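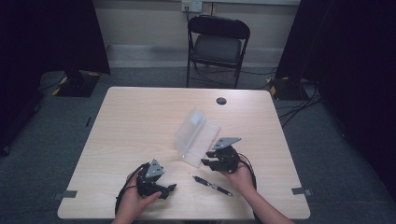
Fig. 4. Hinged box with the lid propped open, pen laid in front of it.

Section 4. Setting up the pen box

Read Section 3 (choosing a desk) first if you have not settled where the box will live. The steps below assume a flat table, one clear plastic box with a hinged lid, and at least one pen you intend to keep.

A word before you start. The Bindudska leaflet that comes with many boxes of this type promises a "calmer desk in minutes". We have our doubts. A box will hold pens. Whether your desk is any calmer afterwards depends on what else is on it, and the leaflet does not go into that. What follows is the part we think is worth doing.

4.1 Clearing the space

1. Take everything off the middle of the table. Leave lamps and screens where they are if their cables run through the desk.

2. Check for a cable hole (grommet) in the table top. In Fig. 4 it is the round black one near the far edge. Do not stand the box over it, even if the box looks as though it would bridge the gap.

3. Wipe the top and let it dry.

4. Look along the side edges for old tape. Tabs that are stuck down firmly can stay. Loose ones should come off, as they catch sleeves and paper.

Note: Some guides tell you to measure the table and mark out a "pen zone". We tried this with a ruler and masking tape and moved the box within a day. Put it where your hand goes.

4.2 Opening the box

1. Set the base flat on the table with the hinge facing away from you.

2. Hold the base still with one hand. Lift the lid by the middle of its front edge with the other.

3. Raise the lid until it stays up by itself. On most boxes this is well short of fully back.

4. Let go of the lid slowly. If it drops, see 4.6.

CAUTION: Do not push the lid past the point where it begins to resist. The hinge on this kind of box is usually a thin strip moulded in the same plastic, and when it whitens it is on its way out. The Skuvier version is sold as good for 4,000 openings. We have not counted, and we would like to know who did.

CAUTION: Keep fingertips clear of the hinge side when closing. It is a small pinch, but a sharp one.

4.3 Deciding which pens go in

Most people skip this and fill the box with pens that do not write. Do it once, properly.

1. Lay the first pen on the table in front of the box, on a slant, so that you can pick it up without rolling it.

2. Look at the clip. A bent clip will hold the lid open by a few millimetres and you will blame the box.

3. Write a line on scrap paper. If the pen skips, try a second line. There is no need for a third.

4. Click or cap the pen. Retractable pens go in with the tip drawn back. Capped pens go in with the cap pushed fully home.

5. Put pens that fail into the bin, or into the refill pile if they take a refill you can still buy.

Note: You may have read that a dried-out ballpoint can be revived with hot water, a lighter or a rubber sole. We have had mixed results with the first and third. Leave the lighter out of it.

4.4 Loading

1. Lower the first pen in with the clip to the left and the tip to the right. Left-handed users may prefer the reverse.

2. Lay the next pen alongside it, facing the same way. Alternating the ends saves a little width, but you will then pick up every other pen by the wrong end.

3. Stop when the bottom of the box is covered by a single layer. A second layer is possible in the deeper boxes. You will not see what is under it, which rather defeats the clear plastic.

4. Close the lid with the flat of your hand. It should meet the base all the way along the front. If one corner stands up, open it and look for a clip.

CAUTION: Do not force the lid. Take one pen out.

The Chrysikopoulos desk planner recommends sorting by colour, then by nib width, then by "mood". Colour is useful if you mark papers. Nib width is useful if you draw. We could not get anything sensible out of the third.

4.5 Part numbers and fit

Two inserts are sold for boxes of this general shape:

Insert 2,911: fixed dividers, narrow channels.
Insert 3,981: loose dividers, wider channels.

Neither is needed for pens alone. The narrow channels in 2,911 will not take a thick marker or a pen with a broad grip. The loose dividers in 3,981 fall over when the box is half empty and stay up when it is full, when you could have managed without them. If you already own one, use it. Measure the inside of your box before ordering, as outside sizes are what the shops tend to print.

4.6 If something is not right

The lid will not stay up.
Check that the base is flat on the table. If it is, the hinge has probably gone soft. Rest the lid all the way back on a folded cloth while you load, and do not rely on it staying open.

The lid looks dirty after wiping.
It may be frosted. A frosted lid stays cloudy however hard you rub, and polish will make it patchy. Compare it with the inside of the base before you go any further.

The box slides when opened.
Hold the base, as in 4.2. Stick-on feet also help for a while.

Pens roll off the table during sorting.
Lay them with the clip touching the table top. Pens with no clip can go against the front of the box.

You cannot find the pen you want.
It is on another desk. The box cannot help with this.

4.7 Upkeep

Empty the box once a term, or in May if you only mean to do it once a year. Shake out the grit, wash the base in lukewarm soapy water and dry it before the pens go back. Do not put it in the dishwasher, whatever the sticker says.

The Faster method asks for a two-minute reset every Thursday with a checklist of 13 points. We followed it for a while. Point 1, putting the pens back in the box, did nearly all the work, and several of the others were about the checklist.

Spare lids are not sold separately for most boxes. Keep the old box when you replace it, as the base still makes a decent tray for clips. Fitting the tray inside a drawer is covered in Section 5.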